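Telby Listening Project: where we are at the halfway mark

Posted in Reports to Funders

Hi everyone at the Shawky Fund,

You asked for a progress report by the end of July and you're getting one, although I'll admit I wrote most of it on the bus. The short version is that we're on budget, we're behind on the transcripts, and I'm having a better time than I've had in years of writing about religion for a living.

For the newer readers on your board: the Telby Listening Project collects interviews with people who grew up in conservative churches and then changed congregations, or stopped going, over how gay and lesbian members were treated. We also talk to people who stayed. The grant pays for recording, transcribing and a public archive, plus a booklet for church discussion groups at the end.

The interviews

We had 2 interviewers at the start of the year (me and one grad student working part time) and we still have 2, which is one fewer than the plan called for. I had hoped to hire a third in the spring. The person we wanted took a full-time job at a seminary, and good for her, but it left a hole. I've decided to leave the position open until fall and put the money toward transcription instead, if that's all right with you. The budget line moves but the total stays the same.

What surprised me most is how willing the older folks are to talk. I went in expecting to hear mostly from people in their twenties and thirties, and we do hear from them plenty, but then their parents started writing in! One retired deacon drove in from Trerkcombe and stayed until nearly dinner. He'd voted to remove a youth leader from his church decades ago and had been chewing on that vote ever since. He didn't want to be let off the hook and he didn't want to be scolded either. He wanted it written down. I've listened to that recording more than any of the others.

The younger interviews have a different feel. A lot of them circle around one moment, usually small – a joke from the pulpit, a friend who wasn't asked back to teach Sunday school, a sitcom everybody in the family laughed at until somebody's dad turned it off. Big doctrinal arguments come up less than I would have guessed. People remember who went quiet at the table.

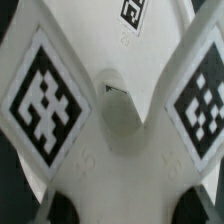
Close-up of a square black-and-white marker on a white gripper.

The survey

We mailed and emailed our short survey in the spring and got 607 back. I was hoping for 1,000, so I'm a bit disappointed, but the answers we did get are long and thoughtful and a good many people used the back of the page. The paper version did much better with churches outside the city. If I were starting over I'd print more of them and spend less time fiddling with the online form, which kept logging people out at question nine. (It's fixed now. I'm still getting emails about it.)

Please don't let anyone quote the survey as if it were a poll. The people who answered chose to answer, and most of them heard about it from a friend or a newsletter. I've put a note saying so at the top of the summary, in bold, and I'd appreciate it if your newsletter kept that note in when you run the piece.

What went wrong

Transcripts. We were using Druvska for the first pass and it does fine with one clear voice in a quiet room. It does not do fine with a family of five talking over each other, and it has very strange ideas about hymn titles. Every page has needed cleanup by hand. I underestimated that badly in the proposal, and it's my fault and no one else's.

We also lost a venue. The church hall in Trerkcombe that had agreed to host our open evening changed its mind after some members complained. The pastor called me himself and was very kind about it, and I'm not going to make a fuss in public. We've moved the evening to the library, which has better chairs anyway and a kitchen we can use until 9 p.m.

One person asked to withdraw an interview after a relative found out about it. We deleted the recording and the transcript the same afternoon. I've rewritten the consent form so it says in plain words that anyone can do this at any point before the archive opens, and I've gone back to everybody who signed the old one.

Money

Most of the spending so far has gone to interviewer time and travel. The unspent hiring money is sitting where it was. The one new cost I'd like you to approve is $3,000 for transcript cleanup, taken out of that line. The revised sheet is in the folder with the receipts, and yes, the parking ones are in there this time.

What's next

Through the fall we'll finish the remaining interviews, with more of the stayers, I hope, because they're underrepresented right now and the booklet will be lopsided without them. Some of them worry I'll make them look like fools. I've started sending people their own transcript before we use a word of it, and that has helped a lot – two of the folks who'd said no in the winter have since called back.

I'll have a draft of the booklet's first chapter for you before the holidays. If any of you want to come to the library evening, just let me know how many seats to save.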